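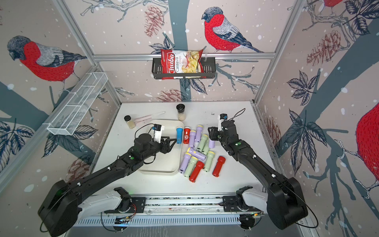

A pile of flashlights and a shallow white tray.

Garage and Car Tips Before the Cold Hits

Posted Dec 4, 2021

Quick one this week. Cold snap on the way in Narndale and half the street will be out there with dead batteries by Monday. Stuff I do every year, no special order.

Battery first

Pop the hood, look at the terminals. White or green crust? Baking soda, a little warm water, old toothbrush. Disconnect the negative first, then scrub, rinse, dry. Dab of petroleum jelly on the posts when you're done. Negative goes back on last.

Battery older than 36 months – get it load tested. Most parts stores do it while you wait. The one on the Etley road wants you to pull it yourself so bring a wrench.

Tires

Check them cold, in the morning, before you drive anywhere. Number is on the sticker inside the driver's door, NOT on the tire. Spare too. I forgot mine for two winters and it was flat as a pancake when I finaly needed it.

Put the caps back on. Drop one in the snow and you won't see it till March.

Door seals

Silicone spray on a rag, wipe all the way around. Doors, trunk, fuel flap. Don't spray right at the rubber, it gets on the glass and then your wipers smear for a week. Cooking spray works in a pinch but it's messy and smells like a diner.
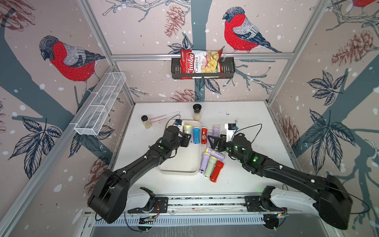

Trunk box

Plastic bin with a lid, shoved up against the back seat so it doesn't slide. Mine has jumper cables, gloves, a flashlight, an old blanket, a bag of cat litter for traction, a scraper. Check the flashlight. Batteries stored seperate, in a zip bag with the date on it in marker. Granola bars if you have kids.

Scraper goes in the cabin by the way. No good in the trunk if the trunk is frozen shut.

Washer fluid

Dump the summer stuff. Easiest way is just to run the washers till it's gone, then fill with the winter mix. Don't top up blue with plain water, it'll freeze in the lines and you'll be driving home with salt all over the windshield and your head out the window.

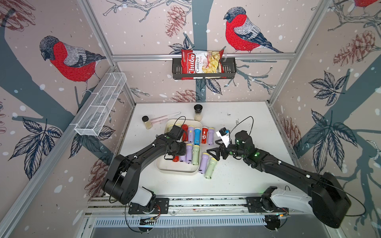 Same goes for the jug you keep on the garage shelf – if it was cut with water back in July, write SUMMER on it in big letters or use it up on the patio windows.

Garage floor

Flattened cardboard under the car catches the slush drips. Swap it when it goes soggy. A boot tray by the side door for the shoes, and a squeegee on a hook. Takes eight minutes on a Sunday and the concrete stays decent till spring.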